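**Hadton, Sep 26, 2023** – Edier, the maker of worktops and benches for small shops and classrooms, is opening its new surface room to visitors this fall, and we could not be happier to finally show it off! The room takes up the front half of the old Cropper building and gives people a place to try a work surface before they buy one.

Picking a bench top from a small sample chip is hard. A chip can't show how a color sits under daylight or whether a shadow will get in the way of close work. So the new room has full-size tops on real legs, set at normal working height, and visitors are welcome to bring whatever they plan to use on them (sewing, model kits, clock parts, seed trays, all of it).

"People lean on them, slide things across them, crouch down and look along them," said Jonalyn Navarro, who runs the room. "One lady spent a whole afternoon with a box of beads and went home with a completely different color from the one she came in for. I loved that."

The palest top in the range, a matte beige with a slight mottle, has been the early favorite. Dark parts and tools show up clearly against it, and the finish is easy on the eyes through a long afternoon.

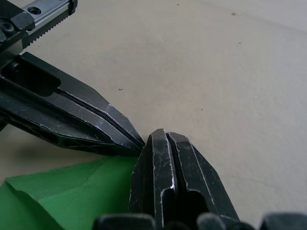
**WORK SURFACES / PALE BEIGE, MATTE**

The beige top comes from the Zandero line, which Edier began developing two years ago after requests from repair shops and school workrooms. It is offered in the same sizes as the rest of the line, with square or eased corners, and can be ordered as a loose top for an existing bench.

Malcolm Bickerstaff, who mixed the color, went through 54 test batches before settling on this one. "The first ones were too yellow, and then we had a run that looked like oatmeal," he said. "I wanted something quiet that you could still find a black screw on. I'm really pleased with it, and I'm fussy."

The surface room covers 2,138 square feet and has space for 60 visitors at a time. Walk-ins are fine on weekdays. Groups should call ahead so that Roland Hebden can clear the long benches for them. School groups get a morning to themselves, and the offcut bin is open to every class that comes through.

A bench-building weekend is planned for November, with about 300 offcuts set aside for people who want to take a piece home and work on it for a while. Bradley Treloar will lead the sessions, and beginners are very welcome. Sign-up sheets are at the front desk.

**Press contact:** Cyril Hollis, Edier, Cropper building, Hadton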